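4.2 Reading the consent form aloud

What surprised us most, and pleased us most, was how much patients wanted to talk once the consent form was read to them. At the Muli clinic, staff read all 600 words at intake and stopped after each part for questions. Patients asked who could see their records, how long they were kept, and whether a relative could pick up test results. These are wonderful questions, and the printed form answered only the first!

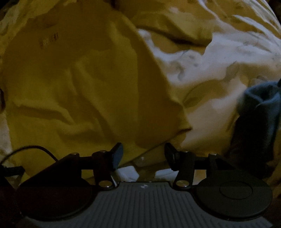

Figure 3. Gripper held close to crumpled bedding.

The Idmont clinic handed out the same form without reading it, and its intake notes for June show far fewer questions. We would love to see the comparison repeated at a larger site.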